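Mobile Robotics, Handout 2: Notes on the Visit to Rovard

These notes are for students who attended the demonstration on Monday, and for those who could not come. Please read them before the exercise class.

Rovard showed us its navigation software, Godoy, first in simulation and then on a real machine in the workshop. The simulated part took place in a house model called Guvora. The robot receives a short instruction, for example "go to the bathroom," and must plan a path from its starting place. It has no map at the beginning. It builds one from what its own camera sees as it moves.
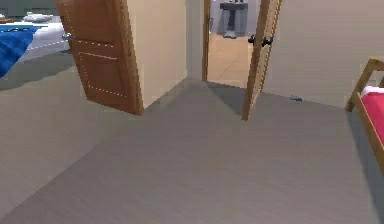

The engineers repeated several times that open doors are a difficult case. A door standing open takes space from the floor, and when it is seen nearly edge-on it gives the planner very few pixels to work with. In the first version of Godoy, the robot often treated such a door as part of the wall and turned too late. The team ran 1258 trials in the house model, and in 703 of them the path passed through at least one doorway. Of these, 597 were completed without contact.

Small things lying on the floor are the second problem. The planner may ignore them or go around them, depending on the height limit which the user sets. We discussed this at length, and you should know both arguments.

For the exercise class, please prepare:
The difference between a global and a local planner.
One reason why a result in simulation may not hold in the workshop.

The slides from Rovard are in the course folder under "Praderent," the name of the joint project.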